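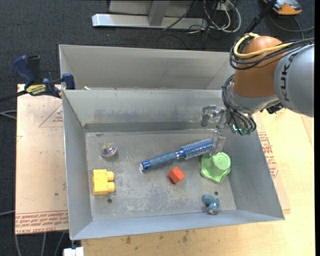
Tovis fingers down in the front bin, next to the hairbrush. Second bin behind.

Tovis bin picking kit from Flirerix: a review from the sorting table

I sort loose goods for a living. Delić buys mixed returns and closeout stock, mostly toys and bathroom things and whatever else fell in the box, and somebody has to take each thing out, look at it and decide where it goes. For four years that somebody was me, along with the rest of the day shift. Since spring we've had an arm doing part of it, and the part that touches the goods is the Tovis kit, so that's what I'm reviewing. I didn't buy it and I didn't choose it. I just stand next to it all day, and most of what I found when I went looking for reviews was written by people who'd watched a demo!

What you get in the kit is the gripper with its clear fingers, a wiring bundle, a little box that runs the picking software, and a screen program where you tell it what the categories are. You bring your own arm (ours says KUKA down the side) and your own bins. We use two gray sheet-metal ones with sloping sides, one behind the other on the table, and I'd recommend sloping sides to anybody because things slide back down toward the middle where the fingers can get at them. The flip side is the noise. A hard plastic toy dropped into a metal bin from even a little way up is LOUD, and after a full shift of it I was coming home with my jaw clenched. We've asked Flirerix for a slower, lower release and they did send an update, and it helped some. I still wear ear plugs on heavy toy days.

Okay, the fingers. I like them a lot. Being see-through is the thing I thought was a gimmick and now I'd miss. When the arm goes for something and dithers, I can lean over a bit and see what it's trying to close on, and nine times out of ten I can tell why it's stuck before the screen does. The old metal claw they trialed before Tovis blocked the view completely. The clear ones do get scratched, though, and once they cloud up you lose that advantage. Wipe them with a soft cloth at the end of the shift and keep paper towels away from them. I learned that with our first pair.

How well does it pick? Depends what you give it. Blocks and cubes are easy, it takes those faster than I do. Hairbrushes are better than you'd think. A round brush has a nice fat handle, and if it goes for the handle you get a clean lift every time. If it goes for the bristle end, it sometimes comes up crooked and swings, and then you have a brush hanging off the fingers like a fish. Little lobed toy figures are fine. Round things are the weak spot. Clear balls and capsules with something colorful inside are the worst of all, because it seems to see the colorful bit and not the shell around it, and it closes its fingers in slightly the wrong place. The ball squirts off up the slope and rolls back down, the arm tries again, and you can watch that for a good long while if you've nothing better to do. See-through green plastic gives it some trouble too. There's a setting called "retry limit" and you want it at 2. Ours came set much higher and we spent the first week watching it chase balls.

Anything it gives up on goes to me. And that's where the job changed, so let me get into that, since it's what people at other sites ask me about when they find out we've got one.

Before, my day was mixed. You'd get a run of dull easy stuff, blocks, blocks, combs, blocks, and your hands would do it while your head had a rest, and then something odd would come up and you'd wake up for it. I didn't think of the easy stuff as a break, but it was one! Now the arm takes the easy stuff and I get the odd stuff, one after another, all day. Broken or just dirty? Missing a piece, or meant to look like that? Is this a bath toy or a dog toy? Every item wants a decision. The first month I was less sore in the shoulders than I'd been in years, and more tired in the head than I've ever been on a floor job. Both of those things are still true, only milder.

Management's figure was that I'd get through 1000 items a shift by hand on a good day, and they'd like the arm and me together to make 3000. We haven't hit that. Our best shift was 1205 with the first settings, and it's gone up since then, but nowhere close to what was on the slide. I want to be fair to Flirerix here. I've read the manual front to back and it never promises a number like that, it says throughput depends on your mix. The 3000 came out of a meeting on our side. But if you're on a floor where one of these is coming in, ask early where the target came from and who's going to be measured against it, the arm or you. We had a rough few weeks where the screen showed one total for the station and my name was the only name on it.

That got fixed thanks to Sérgio Amaral, our shift lead, who sat down with the Siketti tracking system (that's what logs our stations) and split the count in two. Arm picks in one column, hand picks in the other. Such a small thing and the mood changed overnight. He also got us swapping stations every couple of hours, so the same person isn't stuck with the reject pile from clock-in to clock-out. If you take one thing from this review and you're a supervisor, take the swapping.

Nobody lost a job over it at our site, I'll say that plainly because it's the first question I get. What did happen is that two people who left over the summer weren't replaced, and the temp help we normally have before the holidays got cut back. You can call that what you like. I've also picked up things I can put on a résumé: I can teach the Tovis a new category, set its drop spots, and recover it after a stop, and I got a small raise for being the one who does that on days. I had to ask for the raise. It wasn't offered.

Teaching it is the nicest part of the kit, by the way. You put one of the new thing in the bin, tap "show me," turn it over a few times when it asks you to, and give it a name. It takes less time than training a temp and it doesn't sulk - though it doesn't ask you useful questions either. A temp will say "hey, is this one supposed to have a lid?" and catch a whole bad batch for you. The Tovis will happily sort lidless cups into the good tote until somebody notices. I noticed, on a Sunday overtime shift, after we'd filled a good few totes. So spot-check it. The software has a sampling mode that sets aside an item every so often for a person to look at, and it's switched off when it comes out of the box, and I think that's a bad choice on their part.

Setup. I wasn't much involved but I watched it. The cabling is a lot. You end up with a fat bundle of black cables around the arm's joint and another one down at the wrist, and they have to be loose enough to let the wrist turn and snug enough not to snag on the edge of a bin. We had one snag early on. It stopped itself right away, nothing was damaged, but I'd tell anyone to have the installer run the arm into all the corners, slowly, while you stand well back and watch the cables and nothing else. Fix your bins down too. If a bin shifts a finger's width, the picks near the walls start going bad and you'll blame the software for half a day. We did. A plain bar clamp does wonders. Metal bins scuff up on the floor quite quickly as well, which hasn't bothered the picking as far as I can tell, it just looks rough.

Little lights: there's a status light down among the connectors at the wrist, and I wish it were bigger and higher up. You can't see it from where you'd normally be standing with a tote in your arms. The screen tells you the same thing, but I'm not looking at the screen, I'm looking at the bin. Sérgio has asked them for a lamp on a pole and they said it was being considered. That was before October and I haven't heard anything.

Support has been decent otherwise. You get a real person, they remember our site, and they don't talk down to me for being the sorter and not the engineer. Replacement fingers came quickly. The manual is clearly translated in places ("please to not embrace the tool during motion" is taped up over our coffee machine) but the drawings are good and I've found everything I needed in it.

So I'd give it four out of five for the fingers, four for teaching it new things, three for speed on mixed goods, and two for the noise. If your stock is mostly boxy things you'll probably score it higher than me. If it's mostly round, ask them to come and try it on your own goods before anyone signs, and be in the room when they do, with a bag of the worst stuff you can find. I'd bring the clear capsules.

Edit to add, for the person who messaged me about gloves: yes, you can wear your normal ones while teaching it, mine are the thin gray kind and it's never mixed them up with the item. Take them off for the touch screen though.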